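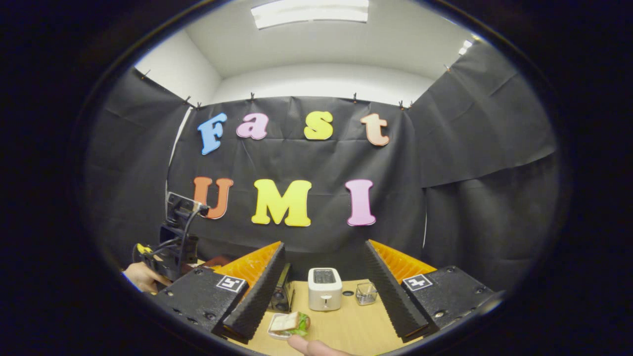
Leonidas Kokkinos reckons I'm mad to keep anything at all in cash. He wrote in after my last piece to say that money sitting in a savings account is money slowly going off, like milk, and that anyone under fifty with more than a month's wages in the bank wants their head looking at. He was quite polite about it, to be fair.

Well, I've thought about it for a fortnight and I still don't agree, so let me have a go at explaining why.

When I moved to Clumivthorpe I had £3,820 in an easy access account with Hallavell, and it was the most dull thing I owned. It paid next to nothing. Every few months I'd look at it and think I really ought to put it somewhere cleverer. Then in March the boiler packed up, the car failed its MOT the week after, and the firm I was doing most of my work for took 38 days to pay an invoice it had promised to settle in a fortnight. I didn't borrow a penny. I didn't even lose much sleep (a bit, over the boiler - it was perishing). If that money had been in shares I'd have been selling them in a hurry, at whatever price I could get that morning, and shares were having a rotten spring.

So yes, inflation nibbles away at cash. I know it does, I buy butter like everybody else! But I think of that loss as a fee. I pay for contents insurance every year and I've never claimed on it, and I don't go round telling people it's a poor investment.

Where Leonidas has a point is on how much. There are people who've got the equivalent of two years' pay in an account they opened at school, earning a rate that would make you weep, and they leave it there out of habit. My old neighbour Tshepo Zwane was one. He had a Famach account that had been closed to new customers for 17 years and he'd never once checked what it paid. When he did ring up, it took him 24 minutes on hold and one short conversation to move the lot to a better one at the same place. Same bank, same card, more interest. I do think it's a bit rotten that they wait for you to ask.

And that's my real grumble, more than whether you should save or invest. The rates are made hard to follow. You get a bonus for the first year which drops off without much more than a line in an email. You get accounts with almost identical names, one of them decent and one of them dreadful. Raju, where I keep my holiday money, changed the name of mine twice and I still couldn't tell you which one I've got without logging in. If I ran the regulator I'd make every bank print the rate in big figures at the top of every statement, next to the best one they offer anybody else, and let people get cross.

My own rule is four months of bills in cash, somewhere I can reach it the same day. After that I'll happily put the rest into a pension or a plain old index fund and try not to look at it. Four months won't suit everyone. If you've got a steady job and no children you might be fine with two, and if you work for yourself I'd go up to six, especially with an old boiler.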